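Cekthorpe Works: the block cell and the people who run it

Gallery, updated 19 February 2019

The block cell at Cekthorpe handles small wooden blocks, painted and plain, on a flat work surface between white walls. Two arms share one rail along the front edge. The cell was set up under the Kuramach project, with the aim of moving sorting and laying out from hand benches to machine. The notes with the pictures deal mainly with what the change has meant for the shift team. They were compiled by Veronika Plattner from the cell log and from talks with the operators.

Before the cell, sorting was done by hand at 6 benches. Operators stood for the whole shift and changed bench every 2 hours. Bench work is still used for odd sizes and for returned stock from Pundden.

Both arms at work over the surface, with blocks in orange, yellow, tan and lime green.

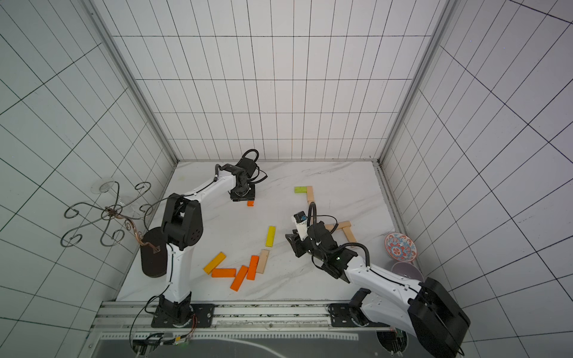
Have any sorting jobs been lost?
All the bench staff were kept on. Four moved to cell duty, and the rest went to packing and inspection on the same pay grade. The agreement covering this is reviewed each April.

Cell duty

The operator on cell duty does not sort. The duties are to lay out the blocks, start the run, watch it from the desk and record each stop by cause. Ihor Kovalchuk wrote the first set of stop codes. The list has since been cut down, as several codes were never used and two meant the same thing.

A run is limited to 200 moves. At the end of a run the operator checks the surface by eye and signs the sheet. Erlinda Cabanatuan asked for the sheet to be kept on paper for the first months, and it has stayed on paper.

Gripper over a group of orange blocks, with a plain block lying across the lower ones. The red block stands apart at the back.

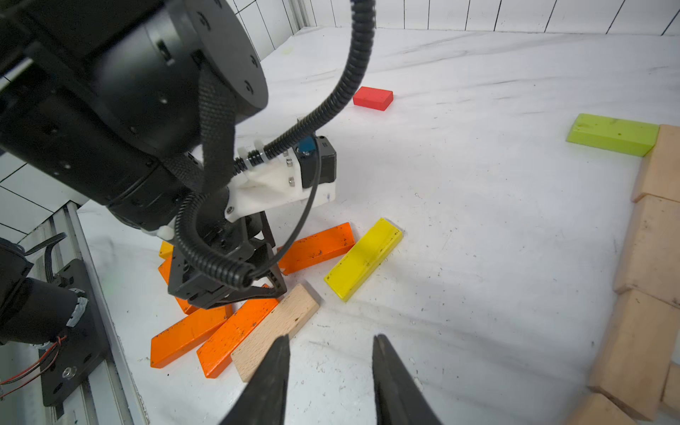
Training

New operators spend 2 days beside an experienced one before taking a run alone. The first day covers safe entry, the stop button, and the rule that the rail must be locked before anyone reaches over it. The second day is spent on the stop codes and on judging a bad layout. Wycliffe Muli teaches both days. His view is that former bench staff learn the second part faster than new starters, as they already know which blocks lie badly against each other.

The skill most often asked about is programming. Operators do not program the arms. They can change the speed, the run length and the order of the areas to be worked. Anything beyond that goes to Vsevolod Nechyporuk in maintenance, who is on call for both shifts.

Wrist camera view: plain blocks on the right, painted ones on the left, fingertips at the lower edge. The marks and chips on the paint are easy to see at this range.
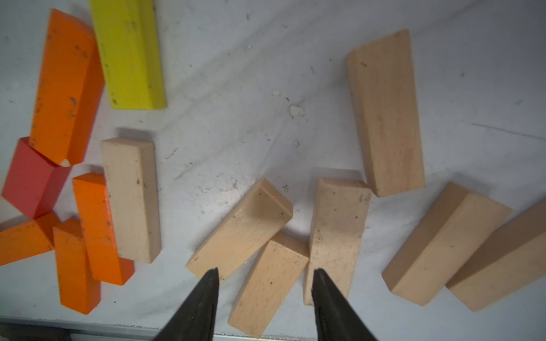

Requests for a change of setting are entered in the cell log with the operator's initials. In the early weeks these were passed on by word of mouth, and the same change was sometimes made and undone within one shift. The log ended that. It also gave operators a record to point to when a target was set too high, and the target was lowered once on that basis.

Strain and attention

Complaints of sore wrists and shoulders fell after the move from the benches. Complaints of tired eyes and of boredom rose. Watching a run takes steady attention with little to do, and operators found the second half of a shift harder than the first. Cell duty is now limited to half a shift, with packing or inspection making up the rest. The supplier, Partanen, had advised one operator per shift. The site did not follow this advice.

One arm on each side of the cell, with the orange, red and yellow blocks grouped nearer the left gripper. The lime green block lies further back.
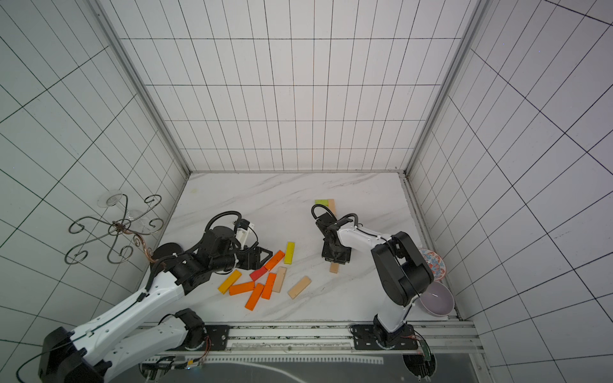
The half-shift rule has a cost. Handover takes time, and the incoming operator has to read back through the log before starting a run. Stops in the period just after handover are logged separately so that the two patterns can be compared. After 2,000 logged runs the rule will be looked at again with the operators present. Until then the rota stands as posted in the packing hall, and swaps go through Erlinda Cabanatuan.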